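Section 4: Trying a second hand on the same arm

If you've followed along so far, your arm is bolted down and the controller says hello when you switch it on. Now for the fun part! I compared two hands, the Bassi and the Edden, using the same Vomham controller for both so I could blame the hand and only the hand.

1. Park the arm and cut power at the controller. Leave it off for 3 minutes.
2. Fit the hand to the wrist and tighten the ring by hand.
3. Route the cable along the wrist with a bit of slack. Turn the wrist both ways and watch for anything that pulls.
4. Power up, open Atus (the control program), and pick the matching hand profile.
5. Run the open-and-close cycle with nothing in reach of the fingers.

Caution: keep your own fingers away during step 5. The first close is quicker than you'd think.

Once that's done, bring the hand over the desk at the slow speed setting and let it hover near a small cardboard box before you ask it to touch anything.

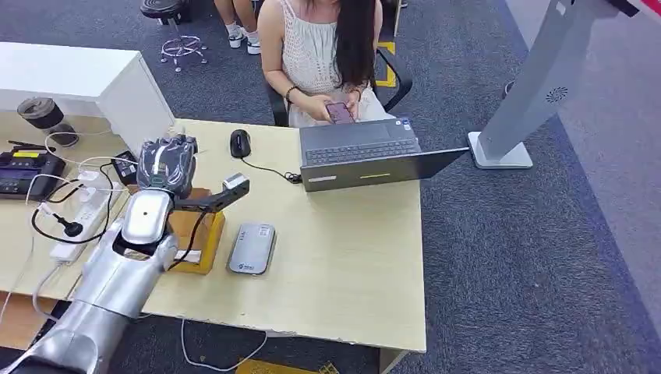 Do I need to recalibrate every time I swap hands?
Only the fingers. The arm keeps its own zero, so the short finger routine in Atus is enough, unless you've moved the base.

6. Set the grip limit to 273 on the Atus slider. It's a gentle squeeze, and I start there with both hands.
7. Lower the hand toward the box and stop just short of it. Look at the fingers from the side as well as through the head camera (I skipped this once and was off by nearly a thumb's width).

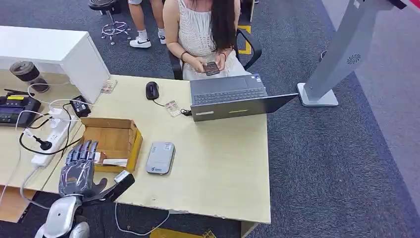
8. Close the hand, lift a little, hold, and put the thing back down. Do that 4 times before changing any setting, and write down each try.

Note: Graça Bragança, who wrote the May profiles, likes a slower close on the Edden. I tried hers and kept it. With the Bassi I went back to the stock speed, and I'm still fiddling with the thumb angle.

9. Save the profile under a new name, then park the arm before you swap again.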